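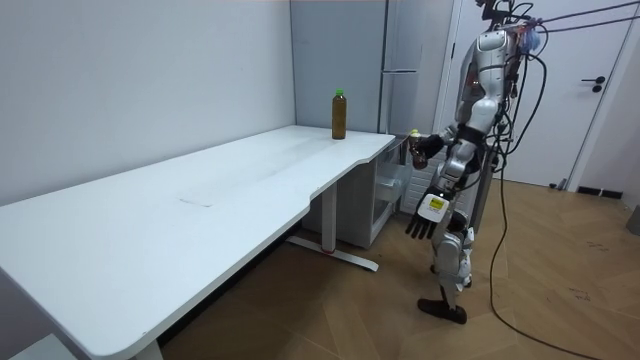

Luvau Flulon Teleoperation and Demonstration Set
Rental and sale, Brostville showroom
Page last revised July 6, 2023

Availability: rental by the week, purchase to order
Works with: two-armed robots, fixed or standing, with multi-fingered hands or plain grippers
Supplied by: Rácz Equipment, Brostville

What it is

The Flulon is a set of controls for showing a robot a task. You can do it two ways. In remote mode the operator wears the two arm trackers and the gloves, looks at the headset or a monitor, and the robot's arms follow. In hand-guided mode the motors go slack enough for a person to take hold of the robot's wrist and walk it through the motion. Either way the set records joint positions, hand positions and whatever cameras you have plugged in, and it saves each attempt as its own file.

Luvau's brochure says that anyone can teach a robot with it in an afternoon. We carry the product and we like parts of it a good deal, but we would not have written that sentence. Anyone can record something in an afternoon. Whether a robot learns anything from the recording is a separate matter, and the Flulon has very little to do with it.

What we did before listing it

We don't list control equipment on the strength of a demo by the manufacturer's own operator, who has usually had months with it. We put our own people on it, none of whom had used a glove controller before, and gave them a dull job: take a capped drink bottle, move it, put it down standing up. The job sounds trivial until you try it through somebody else's fingers. Bottles are smooth, they roll, and a closed hand hides the part of the bottle you most want to look at.

Over the trial we recorded 159 attempts. We kept 54. The rest were thrown out for reasons that will be familiar to anyone who has done this: a bottle dropped, a bottle put down on its side, long pauses where the operator was hunting for the right angle, a tracker that had drifted, and a fair number where the task was done but in such a roundabout way that we wouldn't want it copied. Luvau's sales sheet counts attempts per hour. Ask for kept attempts per hour. We now ask every supplier this and it makes for short meetings.

In fairness to the Flulon, most of what we discarded came early. By the end the same operators were keeping most of what they recorded. That improvement is theirs as much as the machine's, and you should plan your rental around it. A one-week rental is mostly a week of learning to use it.

Remote mode

The trackers are good. They are light, they strap over a sleeve, and arm motion comes through with little enough lag that you stop thinking about it. Wrist rotation is the weak point. When the operator's forearm turns past a comfortable angle the robot's wrist keeps going a little and then corrects, and if there is a bottle in the hand at the time the correction shows. Luvau says a firmware update has dealt with this. We installed the update and would say it has helped.

The gloves come in three sizes and the middle one fits most people badly. Finger tracking is fine for closing around an object and letting go of it. It is poor for anything that needs one fingertip to do something different from its neighbors, such as starting a screw cap. The brochure has a lovely drawing of a robot hand unscrewing a jar. We haven't managed it and took it off our version of the brochure.

There is no sense of touch worth the name. The gloves buzz when the robot's hand reports contact, and the buzz is the same for a light touch and a hard squeeze. With a thin plastic bottle you learn to judge grip by watching the sides. If you are handling anything that breaks, set the grip limit in software before you start, and set it lower than you think you need.

Hand-guided mode

We expected to like this less and came away preferring it for simple jobs. You feel the weight of the object through the arm, you don't need the headset, and new people get a usable recording sooner. The catch is that your own hands and shoulders end up in the camera views. If you plan to train on those images, you have footage of a robot being pushed around by a person, and there won't be a person there later. For recording a path it makes no difference. For training from cameras it makes a big one, and the brochure doesn't mention it.

It is also one arm at a time unless you have a second person. Two-handed tasks belong in remote mode.

Cameras and what the operator can see

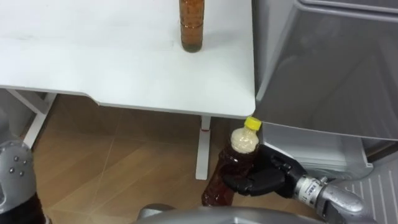 Can the operator work from the robot's head camera alone?

For short pick-and-place jobs, usually, but we recommend a second fixed camera beside the workspace. Depth is hard to judge from the head view, and a fixed view shows how close the hand is to a table edge or a neighboring piece of furniture. The Flulon accepts up to six camera inputs, and most customers use two.

A note on those six inputs. They are real, and all of them do record together, but the time stamps are only kept in step if every camera is connected through the supplied hub. Plug one straight into the computer and it will record happily and be out of step with everything else. The software gives no warning. We have asked Luvau for one, and so, we gather, have other dealers.

The headset is the part we would leave out. It is sharp enough, but two of our operators felt ill in it, and the ones who didn't still took it off to find their coffee. A decent monitor at eye height did the same work. We sell the set without the headset at a lower price if you ask, although Luvau's own order form doesn't offer this.

Room and setup

Allow more floor than the manual says. The manual gives a figure for the operator and a figure for the robot and seems to assume that cables take up no room at all. If your robot is tethered or hung from an overhead line, decide where the cable will lie before you start and keep the operator out of that side of the room. An operator who is watching a screen doesn't look down.

Choose the table with some care. A table the robot's hands can get slightly under as well as over is easier to work at than one with a deep front panel. White tops look tidy on camera, but clear and pale objects get lost against them. Rounded corners are kinder to robot forearms. If an object will be placed near the edge, expect to lose a few over it, so use capped bottles and partly filled ones where you can. An empty bottle is harder than a partly filled one, as it tips at a touch.

Setup by our technician is included in a purchase and charged separately on a rental. It covers mounting, calibration and one operator session. You can do it yourself with the printed guide. The calibration step asks the operator to hold a pose with both arms out while the software counts, and it fails silently if the elbows drop. If the robot's hand sits a little to one side of where you expect it, repeat this step before calling us.

What's in the case

Arm trackers, left and right, with straps
Gloves, one pair per size
Headset and cable
Camera hub (cameras not included)
Foot pedal for start, stop and discard
Stop button on a long lead
Control box and power supply
Printed guide

The foot pedal deserves a kind word. Start, stop and discard are three separate plates, far enough apart to find without looking, and discard asks for a second press. It is the best-thought-out thing in the case. We'd buy it separately if Luvau sold it separately.

The stop button goes to a second person, every time. Luvau permits solo operation in its terms. Our rental terms don't.

Recordings and software

Each attempt is saved in an open format together with a plain text log, and nothing has to go through Luvau's servers. We checked this with the network cable out. The optional cloud service sorts and scores your attempts and is billed by storage. The scoring gave high marks to several attempts that ended with the bottle on its side, so for now we'd suggest looking through them yourself. A person with a spreadsheet gets through a day's recordings faster than you might fear.

Training is not included. The Flulon gives you recordings, and turning those into something the robot can do unattended takes other software, a good computer and someone who knows what they are doing. Customers have bought this set believing otherwise. We would prefer to lose the sale than have that phone call again.

Who should rent, who should buy

Rent if you haven't recorded demonstrations before, or if you need one batch for one task. Take it for longer than you think and spend the first days on practice files you intend to delete.

Buy if you already have people who do this work and your present controls are wearing out. The trackers and the pedal alone may justify it. If your task comes down to fine fingertip work – caps, buttons, small connectors – we'd advise against both at present, and can talk you through other controls we stock.

Returns

Rental sets come back in the original case with the gloves bagged. Gloves are cleaned between customers. Unopened purchases can be returned to the Brostville showroom. Opened ones can be exchanged if calibration can't be made to hold on your robot, after our technician has had a try at it.

Demonstrations are by appointment. Bring your own object to pick up. The ones we keep in the showroom are the ones we know it can handle.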